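Sunday, October 24, 2021

Plate rack trial, Skundbridge bench

Myung-ja wants the yellow tray signed off as a plate rack for the Whitelaw kitchen. I'm not convinced. It's a tray with a raised rim. Without slots, whatever stands up in a tray is leaning on something, and a leaning plate is fine until a person bumps the table.

The plates don't help. Tayla bought them as a mixed lot, and the decoration isn't the same on all of them. One has a wide teal rim that says HAO SHI HAO WEI. Another is red around the ring with 该吃饭了 on it, "time to eat." Cheerful, but I'd like to see the foot rings measured before we talk about spacing.

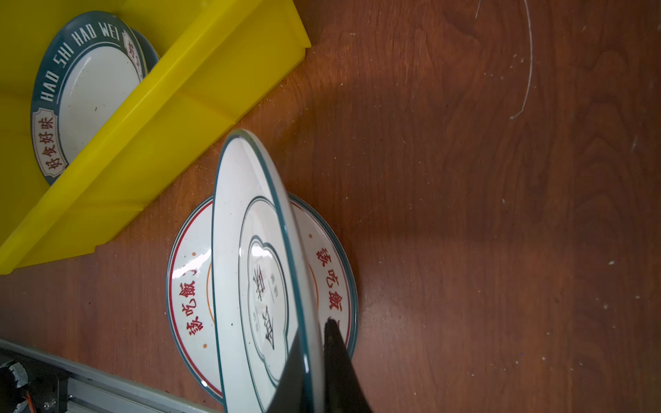 Still to settle

Does the order matter? Tayla says load from the back. I say that's a guess until we do it both ways, 7 loads each.

Myung-ja quotes 50 loads without a chip from the Fallik test in May. Those were all one pattern, one size. Doesn't carry over.

Glaze is slick. Try a strip of shelf liner in the tray, 3 mm if we have it.

Check rims for chips under the good lamp before and after. Old chips get a pencil mark on the back.

Not signing yet.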